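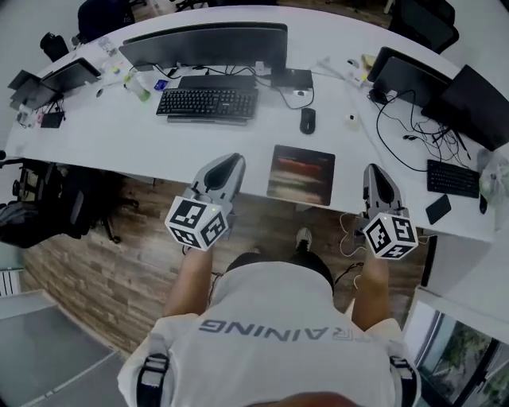
Tokport Curved Desk, White

The Tokport is a long white desk with a bend in it. That is most of the sales pitch. The rest of this page is for people who have bought a desk before and would like to know what they're getting into this time.

Who it suits

Anyone whose computer has friends. A big monitor, a keyboard, a mouse, a printed mouse pad, a laptop open off to the left, a couple of bottles of something, a pad of sticky notes you fully intend to act on: all of it fits, and you can still see white between the things. The desk won't make you tidy. It gives your mess more room to spread out, so it looks planned.

We sell it mostly to people who work with two screens and to people who work with one screen and a great deal of paper. Mesfin Fikre, who draws our assembly sheets, has had one since the first batch and belongs to both groups.

The curve

A straight desk of this length has ends you never visit. With a curved one you turn in your chair and the far end comes a little closer, which is handy if that's where you left the charger. Put the monitor in the middle, toward the back, and keep the keyboard and mouse in front of it. The laptop goes to one side. We've seen customers put the monitor at the very end and sit sideways to the curve, and then write to us about their necks. Please don't write to us about your neck.

The top

White, and it stays white if you wipe it. Use a damp cloth and a drop of dish soap. Coffee comes off the same day. Coffee from January comes off too, with more effort and some reflection. Skip scouring powder, skip bleach, and don't cut anything directly on it with a craft knife, however steady you think your hand is.

A white desk shows crumbs. A dark one shows dust. Pick the one you mind less.

Cables

Black cables on a white desk are going to be noticed. The Tokport has no built-in channel, no trapdoor and no little brush-lined hole, as we got tired of watching people fail to use them. Run things along the back and let them hang over. If the tangle behind the keyboard bothers you, the Fuddale cable tray screws to the underside and hides most of it. If it doesn't bother you, you've saved yourself an evening.

Docks, hubs and anything with a light on it can live under the edge of the monitor. They stay within reach there, and you'll stop knocking them with your elbow.

Working on your feet

The legs are fixed. Plenty of owners stand at the Tokport anyway for short jobs: sorting the mail, swapping a cable, leaning over to hit one key and then another and then finishing the whole email bent double. It puts up with all of this. If you mean to stand for hours, look at the Stankevičius, our adjustable model, which costs more and has a motor and opinions.

Fitting it into a room

Measure twice, and measure the radiator too. Leave a hand's width between the desk and any heating, for the sake of the cables as much as the top. On plank floors, use the felt pads in the box. On carpet, leave them off. If your floor changes from one to the other halfway along, use pads on the hard side only and then turn the leveling feet until a pen stops rolling.

What's in the box

Two boxes, in fact:
Desktop, in 2 sections
Leg set with leveling feet
16 bolts and 36 wood screws
Felt pads
One hex key, to join the others in your drawer
Assembly sheet by Mesfin, mostly pictures

Two people can put it together before lunch. One person can also do it, and we've read those reviews.

What owners say

"Bought it for the length. My husband has since moved in at the other end." – Merike Dambrauskienė

"Good desk. The join is hard to see once my keyboard stand is over it." – Gediminas Ozoliņš

"The second box came a day after the first, so I had legs overnight. No complaints otherwise. I'd like it in green." – Eglė Grīnberga

We don't do green. Kaja in the workshop has asked as well, and got the same answer.

Goes with

Fuddale cable tray: steel, white, screws included.
Trurkero keyboard stand: low and gray, lifts the keyboard enough to lose a pen under.
Trurkero mouse pad, plain: for anyone who doesn't have one with a picture on it already.

Delivery and returns

Both boxes go by truck and are left at your front door, or inside the building if the driver likes you. Upstairs delivery is extra, so choose it at checkout – the driver can't add it on the doorstep. Returns are fine within 36 days if the desk is flat and back in its packaging. Keep the cardboard until you're sure. We have sold 3,000 of these, and the most common reason for a return is still a doorway.

Questions about an order: write to Kaja Grīnberga at the workshop, and put your order number in the subject line.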